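How the vote works on The Andusham House, season 2

I have had the same argument in three different comment threads this month, so I am putting the rules in one place. The argument is over whether the October eviction was rigged. I don't think it was. The scoring changed between seasons and the show did a poor job of saying so on air.

In season 1, the public vote decided everything. Viewers voted in the Pludus app, one vote per account per episode, and the housemate with the fewest votes went home. Ties were never an issue because the totals were large.

In season 2, Ní Mhurchú (the production company, which took over from Jorkow) added a house vote. The housemates now share out 100 points among themselves in private, and the public vote is converted to a share of another 100. The two are added. The lowest combined score leaves.

This has an effect that a lot of people missed. The public share is proportional, so a small lead in the app is a small lead in points. The house points are not proportional to anything. Six housemates who agree in advance can drop almost all of their points on each other and leave an outsider with close to nothing. To survive that, the outsider has to win the app by a wide margin, and a close first place will not cover the gap.

That is what happened in October. The housemate who left came first in the app. She had annoyed the kitchen group over the birthday dinner, and they gave her very little. The host read out the app ranking before the combined result, which made it look as if the winner of the vote had been thrown out. In a sense she had, but under rules that were posted before the season started.

Two smaller points that keep coming up:

Votes cast after the app closes are not counted, even if the app shows a green check mark. The check mark only confirms that your phone sent something. Pludus has this in the help pages, under the section on billing for some reason.

The petition with 2,000 signatures asks for a recount. A recount would give the same answer. A better request would be for the house points to be shown on screen, per housemate, before the result — the season 1 finale did this with the app numbers and it took less than a minute of airtime.

I would also cap the points any housemate can give to one person. The current sheet has no cap. A low one would leave room for alliances and still make it hard to push a popular player out in one evening.

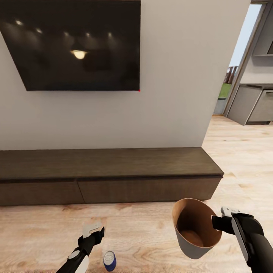 Andusham House Watch Club

Recaps go up the morning after each episode. Comments stay open until the next one airs. Please mark spoilers if you are ahead of the broadcast, including anything from the live feed.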